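Home Reviews Buying Notes Archive Subscribe

Rovolen Paired Handheld Grippers: Review for Budget Planning

By Estrella Ochoa
Last updated Aug 15, 2026

The Rovolen kit is a pair of wired handheld grippers for recording two-handed manipulation at a table. It competes for the same budget line as a leader-follower arm setup, and it costs a good deal less on the quote. The quote leaves things out. What follows covers the hardware, then the items to add before the purchase request goes in.
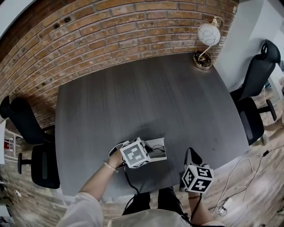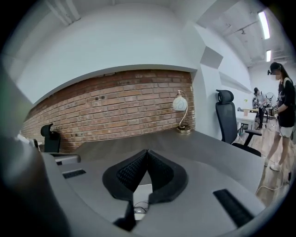

Vol. 2, No. 2 – Page 68

What is in the box

The kit ships as one case: left gripper, right gripper, marker cubes, wrist straps, cables and a printed calibration sheet. A host computer is not included, and neither is the overhead or head camera needed to track the cubes. Sollbridge, the reseller we bought through, lists a suitable camera as an accessory on a separate page. It did not appear on our first quote. Ask for it by line item.

The recording software is licensed per host. One license covers both grippers when they run from the same machine. A second station needs a second license even if the grippers are shared between the two.

Build

The fingers have a smooth rubbery outer rim and a textured mesh pad on the inner face. They close to a V with the tips meeting. Alignment of the tips was good on delivery on the right unit and slightly off on the left, which was corrected with the supplied hex key and has stayed put.

The pads are the wearing part. After 50 hours of recording, the mesh on our right unit had polished smooth near the tip, and thin items such as cards began to slip. The left unit sees less use and shows less wear. Pads are sold in pairs, and the price per pair is moderate, but a station used every working day will go through enough of them that they belong in the consumables budget. We now order them with the same form as gloves and tape.

The marker cubes are white with black printed patterns on the faces, and they sit on top of each unit where an outside camera can find them. They mount with a keyed screw, so they cannot go back on rotated. The print is matte. We have cleaned it with a damp cloth and have had no fading. Replacement cubes are available singly. Do not print your own to save money unless you are prepared to redo the calibration, which takes most of a morning for someone doing it for the first time.

Handling

Weight is acceptable for short tasks and becomes noticeable in the forearm on long ones. The wrist strap takes part of the load and should be worn every time. It has one buckle and fits a wide range of wrists. Operators who wear a bracelet or a watch should check that the strap sits flat with it on.

Trigger travel is short. Operators new to the kit tend to close the fingers too hard during their first sessions. The software records jaw opening as a continuous value, so over-closing shows up in the data and is easy to filter.

Cables

Each gripper has its own cable. When the operator is seated, the cables run back past the near edge of the table, and this is the weakest part of the design. A cable that hangs free will catch on an armrest or be pulled under a caster. We lost one connector in May. The repair was outside the warranty, the warranty being limited to the gripper body.

Clelov makes a wireless unit of similar size. It removes the cable problem and adds a charging problem, plus a second set of batteries at a price we found hard to defend. For a fixed station I would stay with wired units and spend the difference on cable management. For work that moves between rooms, the Clelov deserves a quote.

Station costs

The following are easily missed when planning. None came up in the sales call.

Table. A matte surface in a dark or neutral color is the safer choice. Glossy tops reflect the markers, and the tracker will sometimes pick up the reflection. If the table has cable slots in the top, keep the work area away from them – small parts fall in.

Seating. Standard office chairs are fine, provided the armrests go low enough to clear the tabletop. Fixed armrests limit elbow movement and bring the cable wear described earlier.

Lighting. Even room light is enough. A table lamp close to the work area may leave a bright patch that changes as the operator leans forward. Plan on switching it off or putting it at the far end.

Power. Count the outlets: host, camera, charger, lamp, monitor. Floor-level extension runs work for a trial. For a permanent station, budget for a floor channel or a ceiling drop and get the electrician's price early. Ours was the longest wait of any item.

Storage. Two-camera recording fills disks quickly. Buy more than the vendor's calculator suggests, as its default assumes the lower frame rate.

Staff time. This will be the largest figure over a year, whatever hardware is chosen. Include setup, resetting the objects between takes, and review of rejected takes.

Comparison with arms

The Solís tabletop arm pair was the other candidate on our list. It records joint positions directly and needs no marker tracking, so there is less to calibrate. It also needs a fixed mount, a safety assessment and a clear zone around the table, and the lead time was longer. If the data will only ever be used on a Solís arm, the arm pair is the more direct purchase. If the target robot has not been chosen, handheld units keep that decision open for a further budget cycle.

Faults noted

The host software loses the left unit when the computer wakes from sleep. Disable sleep.
The case foam does not leave room for the grippers with the cubes attached.
The calibration sheet is plain card and curls. Mount it on something stiff.
The manual describes the previous strap.

Recommendation

Suitable for groups setting up a first two-handed recording station at a fixed table. Request a quote that lists the camera, license, one spare cable per side and a stock of pads. Hold back funds for power and storage. A second station should wait until the pad replacement rate on the first is known.

Contact the editor | Copyright Buying Notes | Back to top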